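4. Caring for Your Bamboo Pieces

Thank you for choosing the Uller kitchen set! Bamboo is a friendly material to live with, and a few small habits will keep it looking good for years. Please read this section through once before the first wash, even if you have owned bamboo before (the finish on the Uller pieces is a bit softer than on our older Dalisay line).

Before first use

1. Peel off any paper labels. If some glue stays behind, rub it with a drop of cooking oil and leave it for 10 minutes.

2. Wash each piece by hand in warm water with a little mild dish soap. Go along the grain, and don't forget the underside.

3. Dry with a towel right away, then stand the piece on its edge overnight so that air can reach both faces.

CAUTION: Do not put bamboo in the dishwasher, the microwave or the oven. Long soaking can open the glued joints, and our warranty does not cover this.

Oiling

4. Warm a spoonful of food-grade mineral oil between your hands, or simply pour it on a soft cloth – both work nicely.

5. Wipe the oil on in a thin coat. Racks have plenty of corners where the bars meet, so take your time there and use a cotton swab if your cloth is too thick.

6. Set everything out on a flat surface, with a little space between the pieces, and let the oil soak in for up to 13 hours. Buff off whatever is left.
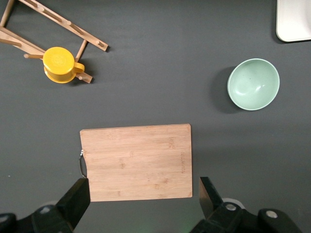
7. Oil again whenever the bamboo starts to look pale or feel rough. In a busy kitchen that may be once a month, and in a quiet one you might only think of it every April.

NOTE: Olive oil and other cooking oils turn sticky and can smell after a while, so please keep them for the salad.

Stains and smells

8. Sprinkle coarse salt on the spot, rub with half a lemon, rinse and dry. Onion smells may need a second round.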